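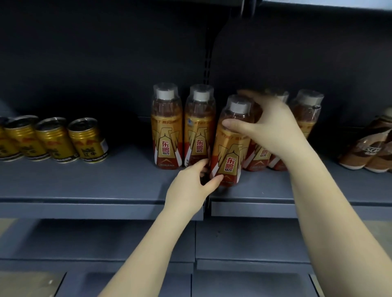 The drinks shelf is back, and it's better than before

If you came by Rawat over the winter you'll remember the state of the drinks corner. One tired shelf by the door, water at one end, cola at the other, and a lot of bare shelf in between. We've spent the past few weeks putting that right, and I have been looking forward to telling you about it more than is probably reasonable for a person my age.

The short version: we now have a proper row of energy drinks and bottled coffee, including the ones so many of you wrote on the request sheet. Red Bull in the gold can (红牛, the one with the Chinese lettering) is in. Dongpeng in the plastic bottle is in. And there's bottled coffee at the end of the row for anyone who wants their caffeine to taste like something brown and sensible.

The request sheet, by the way, was Areeba Tanoli's idea. She taped it up beside the register in December with a pen on a string, expecting a few lines. We ended up with 358 requests, a good many of them for the same handful of drinks, and one very detailed drawing of a mango. Whoever drew the mango: we saw it, we loved it, and it's on the wall in the stockroom.

What's what on the shelf

The gold can first. If you grew up with the slim silver-and-blue one, this will surprise you. To my taste it's sweeter and rounder, without the bubbles I'd been expecting, and it's lovely very cold. Harish Dubey drinks his over a full glass of ice with a squeeze of lime, and having been talked into trying it, I've now gone through most of a bag of limes myself. Do it with a whole lime if you can spare one!

Dongpeng is the one Chun-yin Kong has been after us to carry for ages. The characters on the front read 东鹏 in big red letters, with 特饮 underneath, and there's a pair of wings across the label, so you won't have trouble picking it out. The drink is a warm amber color and it comes in a bottle with a screw cap, which I'm very much in favor of. You can have half on the way to work and the rest on the way home. I'm a slow drinker and a can always beats me.

For the coffee, I'd say try one before you buy several. We had a tasting in the back room and opinions were all over the place. Mateja Vasić thought it was just right. Dušan Kos, who takes his coffee black and thick enough to stand a spoon in, put his down after one sip and went to make a pot. I'm on Mateja's side. Poured over crushed ice with a little extra milk it makes a terrific afternoon drink, somewhere between a coffee and a dessert.

How we set it up

We tried the shelf a few ways. For a while everything was arranged by price, and people kept asking where things were even when they were standing in front of them. Then we had it by color, which looked wonderful for one morning. Now each drink stands with its own kind: cans together, then the bottles, then the coffee. Labels face out. It took no time at all to do and it has made a huge difference to how the corner feels when you walk up to it.

The shelf itself is a pale blue-gray with a dark panel behind, and I can't get over how good the gold looks against it. We argued over that panel. Dušan wanted white, for brightness, and I'll admit I was leaning his way until Mateja held a piece of the charcoal up behind a can and we all went quiet. The fittings came from Hanemlow, who were patient with us when we measured the alcove wrong. Twice. (My tape measure, my mistake, sorry everyone.)

A small request, and I promise it's the only one. If you pick up a bottle to read the label and decide against it, please set it back with its own sort, facing front. Most of you do this already and it's a pleasure to see. It means that whoever is on shift in the evening only has to nudge things forward and wipe down, and can get home at a decent hour.

Reading the labels

Several of you have asked if we could put up something in English for the drinks with Chinese packaging. Yes! Chun-yin has written a set of little cards, which will be clipped to the shelf edge. Each one gives the name in characters, how to say it, and a line on what it tastes like. She has strong feelings about the taste lines, and they're much funnier than anything I'd have come up with. The card for the coffee just says "like a hug from a vending machine."

She'll be adding cards for the teas next, and after that the plum drinks, when they come. If you'd like to learn to say any of the names properly, ask her when she's in. I've been practicing and I'm told I am now "understandable."

One practical thing while we're on labels. Energy drinks have plenty of caffeine and plenty of sugar, so please do have a look before handing one to a kid, and go easy if you're sensitive to that kind of thing. I had two in one day during the tasting and alphabetized my spice rack at midnight. Cumin has never been so easy to find, but I wouldn't do it again.

Coming next

We've cleared space one shelf down for chilled teas, and Areeba is talking to Darketti about some Italian sodas, including a bitter orange one that I tasted from a sample bottle and have thought about every day since. No date on those yet. Harish would also like us to stock a ginger drink so strong that it made his eyes water, and I think there are enough ginger people among you to make it worthwhile. Write it on the sheet if you're one of them.

The new request sheet is up now, same place, same pen, longer string. There's room for drawings in the margin this time.

If you'd like a mixed box put together for a party or the office, we can do that too, with up to 20 drinks in any combination. Give us a day's notice so we can get them cold for you. Speak to Mateja at the register or leave a note with your name and number, and tell her if you want the limes included.

Come and have a look next time you're passing. And if you try the gold can over ice with lime, please let Harish know. He'll be thrilled.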